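Folding a down jacket flat on the bed: sleeves first or collar first?
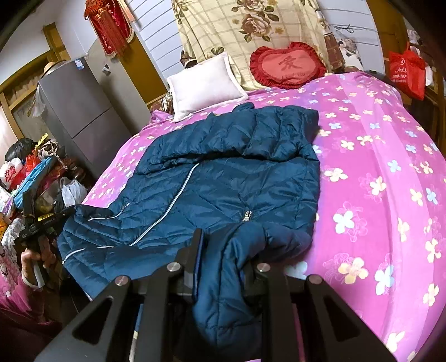 Navy quilted jacket on the bed, sleeve being pulled out from the body.

baffle_count
Storing winter jackets for the first time in a drawer instead of on hangers. The one in the photo has horizontal baffles and reflective piping down the front. Drawer is 200 mm deep inside. My sequence: lay it open, pull both sleeves clear of the body, fold them across, then thirds from the hem. The collar end always finishes thicker than the hem end and the drawer catches on it. Is there a better order?

ridgeline_k
Your collar is bunched before you start. Flatten that area first. Any ridge at the shoulders gets doubled with every fold, so two folds give you four layers of it.

tallow
Zip it up. An open front lets the two halves slide over each other and the stack comes out crooked. Zip, turn face down, sleeves straight across the back, then roll from the hem toward the collar. Air leaves through the neck.

baffle_count
Zipped holds more air in my experience. I tried it with my Mavora parka and it was still puffed up after 2 minutes of pressing.

tallow
Leave the top few inches of the zipper open. Press with a forearm, not your palms.

ovenmitt44
I disagree with rolling for drawers. A roll is round and a drawer isn't. Fold in half lengthwise, sleeves inside, then once across. Mine is a Firia with 300 g of fill and it goes into a Prastden drawer of the same depth.

ridgeline_k
Once across leaves a long package. What is the drawer width?

ovenmitt44
Wide enough for 2 side by side. I don't have the number here.

quietseam
Neither method matters much if it stays compressed until November. Down recovers from a few weeks of pressure. Months is different. I would hang it, or use a large cotton bag on a shelf and let it loft.

baffle_count
No closet space, so hanging is out. The drawer closes without force apart from the collar end.

quietseam
Then it is hardly compressed and you can ignore me. Make sure it is fully dry before it goes in. Check the cuffs and the hem, they hold moisture longest.

baffle_count
Flattened the shoulders first, front zipped most of the way, folded ovenmitt's way. Drawer closes. Still thicker at the collar, but it clears the rail.

Related threads
Bagheri storage bags: cotton or mesh for down?
Getting loft back after a season in a box
Drawer rail clearance, how much is enough
Reflective piping peeling after washing

Comments (3)

fennel_row: The forearm tip works on comforters too.

m_dsk: Rolling is fine if you put the rolls in seam side down.

ovenmitt44: Measured it. The drawer is wider than I thought, so allow for that.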